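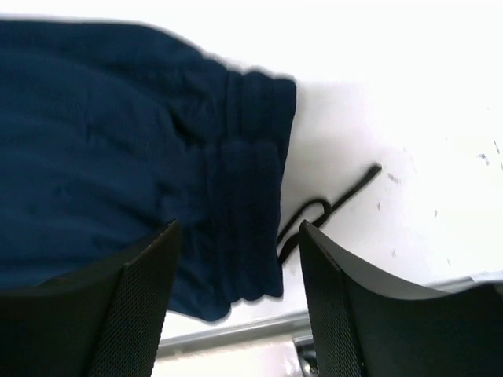 Figure 3. Navy-blue garment with a gathered elastic waistband and black drawstring, laid flat on a white tabletop.

3.2 Elastic waists and the first fold

Of the 600 garments in the Wurkon set, 107 have an elastic waist. These were treated as a separate group. A flat waistband gives the folder a straight edge to work from, while a gathered one pulls the nearby cloth into creases and leaves an uneven outline (Figure 3). Where the band lies in overlapping layers, its true width is hard to judge by eye.

The Mudetti folding guide asks that the waist be smoothed before the legs are brought together. The Lehner guide starts with the legs and leaves the waist until last. We followed the Mudetti order for 101 garments in this group and set the remaining six aside for damaged elastic. Drawstrings were left untied and were not tucked in. Fold width was measured at the band and again at mid-thigh. Dark fabrics were handled on a white surface throughout, as shallow wrinkles near the band were easier to find there.

Last updated: April
Filed under: Household Textiles > Laundry and Storage

Comments (3)

Did the Stelen shorts go in with the elastic group? Table 2 lists them under flat waists.

Mid-thigh seems an odd second point for short pants. We measure at the hem.

Please post the Lehner steps in full if you can.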